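Ticket 37 - Grasp labels rejected by validator, flexible packaging
Project: Civden
Site: Hasville
Opened by: Ignacio bench
Assigned to: Ľubica Hubáček
Priority: Normal (was Urgent, then someone read the definition of Urgent)

Reported problem
The validator throws out pouch-packing episodes with "contact state undefined." Rigid items pass. Anything that crinkles does not. The operators say they are following section 12 of the handling rules, and I have now read section 12, so I believe them. It says to "grasp the item by a stable face." Whoever wrote that had a cardboard box in mind and possibly on the desk. 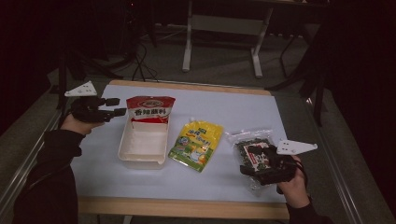

First thing checked was the jaw calibration, as the troubleshooting page asks. Both sides within tolerance. Second thing checked was the calibration again, as the page also asks, two steps down, in slightly different words. Still within tolerance. I've filed a separate ticket against the page.

Update, 9:40
Replayed the rejected batch. The validator wants one contact per item, opened once and closed once. With a two-handed hold it sees a second contact starting before the first has ended and gives up. The rule it enforces comes from the old Zadetti checklist, written for a single fixed arm. We adopted it in September without changing a word, including the part about the arm. 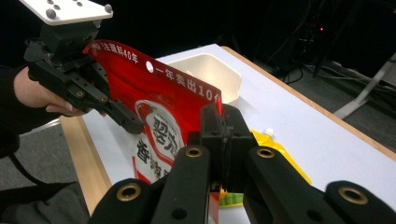
Two-gripper hold, red pouch, one jaw at the upper-left corner and the other at the lower right.

Is that hold allowed? Section 12 doesn't say. Section 14 says two-handed grasps are "permitted where appropriate," then moves on to cable routing. The operators have been deciding for themselves what's appropriate, and their judgment has been fine. The trouble is that each of them labels it differently, and the validator has no sense of humor.

Proposed wording for 12.3
For pouches and bags, grasp at a sealed edge or corner where one can be reached.
Log each gripper's contact as its own event. Overlap is normal.
If a jaw is pressing and you can't tell whether it has closed on the film, label it "contact, type unclear." Don't guess. 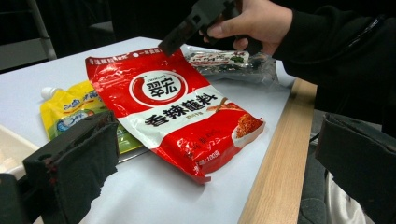 The third line is the one people will argue with, so I'll argue first. A guessed label looks exactly like a good one once it's in the set, and we only find it when something downstream starts squashing lunch. Take the red seasoning bag lying across the yellow pouch: the far gripper is at its top edge, near the corner, and from that view I could call it a press or a pinch and sound equally sure both times. "Unclear" is a real answer. It also takes less time than the message thread we had about it.

Update, 2:15
Validator patched on the test branch to accept overlapping contacts. Reran the rejected episodes and they pass, except the ones with no release event at all, which should fail and do. Rule text sent for review. Leaving this open until 12.3 is merged, and please stop marking it Urgent.

- Ľ.H.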